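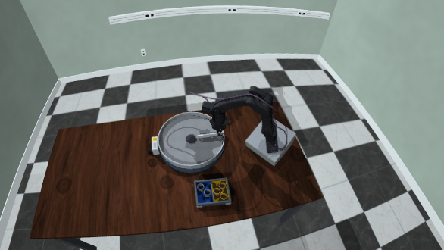 Simulated sorting station with arm, round basin and two-color tray.

How to Judge Whether a Robot Arm Is Ready for a Sorting Chore

Prepared by the Applied Automation Office, Flornthorpe Technical Institute

Small workshops and households often ask the Institute whether a robot arm can take over the sorting of small parts, bottle caps, pegs or kitchen items. The work looks simple. A person does it while talking to someone else. For an arm, it combines several skills that are still uneven, and the answer depends on the task as it is set up on a given table. This page sets out the procedure our office uses before advising anyone to buy, rent or build.

The procedure was written by Khadija Metwally and Tien-fu Yeh for the Fodor course in practical automation. It requires a simulator, one arm model and one working day.

Step 1. Write the chore as a rule

State what is to be moved, where it starts and where it ends. "Tidy the parts" cannot be tested. "Move each piece from the round basin to the compartment assigned to its color" can be. Decide also what the arm should do with a piece that fits neither class. In the Bitden exercise, students leave such pieces where they are and record them as refused.

Step 2. Build the station in simulation

Model the table, the source container and the destination at true size. Fix the base of the arm where it would be bolted in the real room. A base set too close to the work forces the elbow into a tight fold, and the wrist then has little freedom left to turn.

Check the reach before running any trial. Drive the gripper slowly to the farthest point of the source container, then to each corner of the destination. If any of these points cannot be reached with the fingers vertical, move the base and start again. 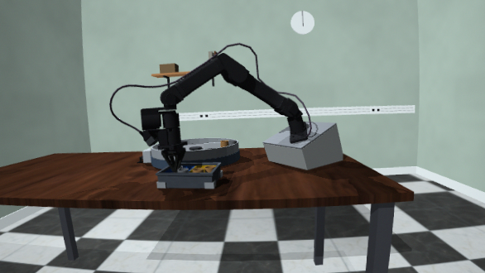 Placing deserves the same attention as picking. Many first attempts treat the release as the end of the job, and the fingers open too high or too near a divider. Set a release height for each compartment and have the arm pause before opening. After release, raise the gripper straight up before any sideways motion, or the fingers may drag the piece they have just set down.

Step 3. Run the trials

Run 100 picks with the pieces in fresh positions each time. Do not arrange them by hand into easy spacing. Hsin-yi Fu, who supervises the laboratory sessions, asks students to record every trial under one of these headings:

Placed correctly
Placed in the wrong compartment
Dropped on the way
Not picked up
Refused

A run that had to be stopped by the operator counts as a failure, even if the piece was later placed.

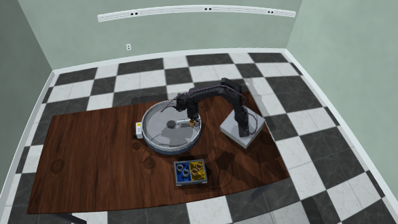
Can a robot arm sort small items at home without supervision?

At present, our office does not recommend it. An arm can repeat a well-defined sorting task at a fixed station for long periods, but a household changes the station every day. Someone should remain within reach of the stop control.

Step 4. Test the difficult cases separately

Keep a second set of trials for the arrangements that cause the most trouble. Pieces that touch each other must be separated before they can be gripped. Pieces against a wall leave no room for one of the fingers. Clear or gray pieces may be hard for a camera to pick out against a gray floor.

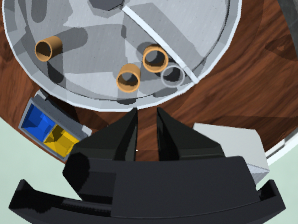
Shadows should be varied as well. Move the light source between runs and compare the results. In the Hindinero trials, 32 of the 40 difficult cases were completed under the first light setting, and the count fell when the light was lowered. A system that has been tuned under one lamp should be tested under another before it is trusted.

Step 5. Compare with a person

Ask one person to do the same chore with the same pieces, and time both. Include the time spent refilling the source container and correcting mistakes. Chi-keung Su's worksheet for this step is available at the laboratory desk on Monday mornings.

Step 6. Move to the real table

Simulation results are a reason to proceed to a physical trial, and should not be reported as physical results. Friction, loose cables and worn finger pads will change the figures. Begin at low speed and repeat Steps 3 and 4 in full.

Questions about the procedure may be sent to Chak-lun Chang at the Applied Automation Office.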